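Buying the Hands Before the Robot

When Manju Srivastava made the first budget for automation at Rawat, she put almost all the money on one line: the arm. Cleaning of the showroom floors was the job, and the arm looked like the difficult part.

Her colleague Sudheer Mudaliar asked her to divide it again. He wanted hand-held grippers first, 3 pairs, and people to work with them before any arm was ordered. "The arm you can rent," he says. "The hours of work you must make yourself."

The new plan asks for 1000 recorded tasks, sweeping included.

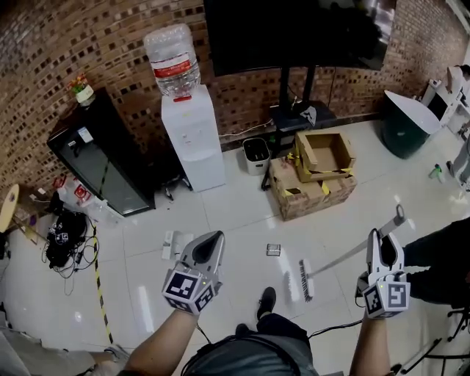

Srivastava now keeps a separate line for cables, spare markers and floor tape — small things, but they were missing from both offers she received, from Bralov and from Tenham. She also pays for 11 weeks of staff time, the largest cost in the plan. The decision on the arm is moved to June.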